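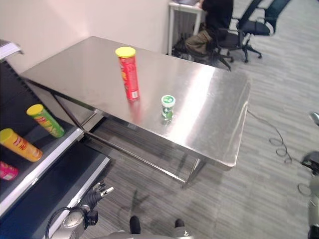 Fig. 1. Red can with a yellow lid on a steel table.

Tracing a Family Line, Handout 4: Spellings That Wander
Instructor: Mariann Pintér

Last session we got everyone back to a grandparent's marriage record, and I loved seeing how many of you came in with two or three spellings of the same last name! Tonight we put those to work.

Why spellings change
Clerks wrote what they heard. In the Gondham parish books the family we're using as our class case shows up as Honorato, Onorato and once as Honeratto, all in the hand of one clerk. Same farm, same wife, same children. Don't throw a record out over a vowel.

How to search
Start with the sounds. Say the name out loud, drop the first letter, double a consonant, then try again. Levente Tóth did this with the Clullum tax rolls over the summer and read through 200 entries before he found his great-great-grandfather under "Toat" (worth every page, he says, and I believe him).

Write down each spelling with its source, the page and the year. Keep the misses too, so you don't search the same book twice.

Proving a match
Look for at least 2 details besides the name: a spouse, a trade, a neighbor, a witness at a baptism. Witnesses are my favorite. They were so often cousins, and they can open up a whole new branch!

For next time
Pick one ancestor and list 8 possible spellings. Bring copies of anything you found in August. The Trurine burial index will be on the back desk, and please use pencil only near it.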